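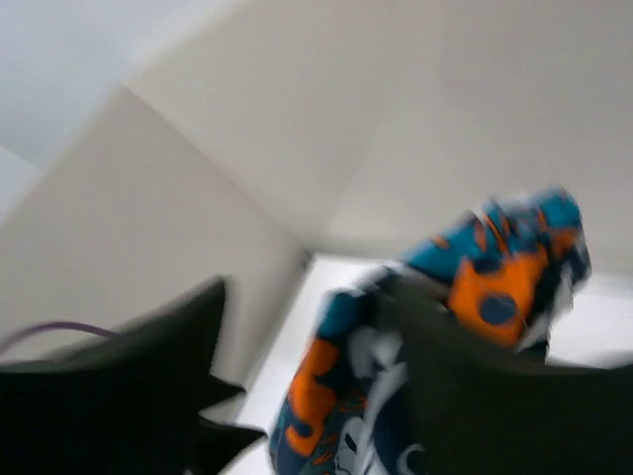 Photo: Pradard Media Library

How to Apply for the Tamthorpe New Faces Open Casting

Updated May 2026

Tamthorpe accepts applications from new models once a year, ahead of the September showcase. The following instructions apply to all first-time applicants, including those who have previously entered a pageant or walked in a student show.

Before you begin

Applicants must be at least 20 years of age on the date of submission. Persons already under exclusive contract with another agency should obtain a written release before applying. Previous runway work is welcome but is not required.

Step 1. Prepare your digitals

Submit 3 unretouched photographs: one full length, one head and shoulders, and one in profile. Stand against a plain wall in daylight. Wear fitted, solid-color clothing and remove jewelry, hats and glasses. Hair should be tied back in the profile view. Professional portfolio pictures may be added later and do not replace the digitals.

Step 2. Record your measurements

Enter height, chest or bust, waist, hips, inseam and shoe size on the form. Measurements should be taken by a second person with a soft tape, without shoes. They are checked again at the casting, and applicants whose figures differ substantially may be asked to reschedule.

Step 3. Complete Form 1029

The form is available from the Pradard applicant desk and on the casting page. Sign both the image release and the travel declaration. Unsigned forms are returned without review.

Step 4. Attend the casting

Selected applicants receive a time slot by email. Casting takes place in Studio 23 at the Mac Giolla Building. Bring government-issued identification and a printed copy of your confirmation. Women's and men's fittings use garments supplied by Beden, and applicants should wear neutral undergarments. Each applicant walks twice, once in their own shoes and once in the shoes provided.

After the casting

Results are sent by email to all who attended. No fee is charged at any stage. Requests for payment made in the name of Tamthorpe should be reported to the applicant desk.

Applicants who are not selected may apply again the following year using a new form and new digitals.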